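Last updated: January

How to beat level 17 in Pallilow

I was stuck on this one for ages! Start in 2-player mode (yes, even alone) and park your second marble by the left gate. 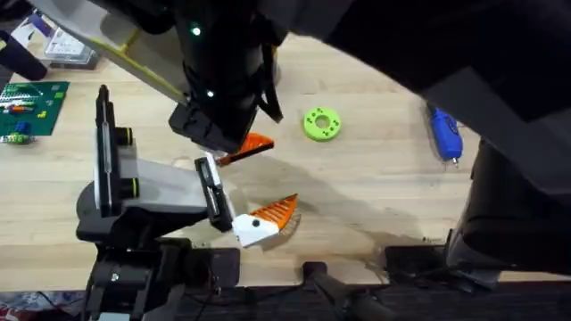

Rami Harb wrote in to say the gate trick works in timed mode too, if you skip the first bonus.

Now bank your shot off the top wall and wait for the bumper to swing back.

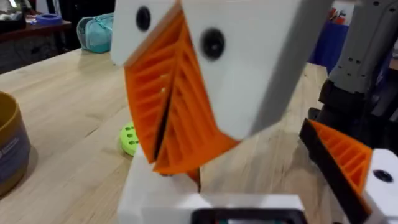
My best score so far is 3833. Don't rush the last shot. Aim for a spot where two lines almost meet, like the tips of those orange fingers, and let go.

Clear the gate and you're through!

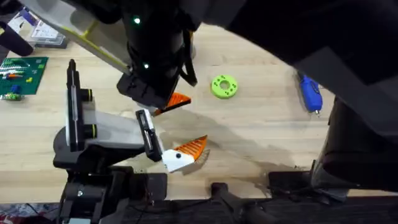 Two arms over a wooden tabletop.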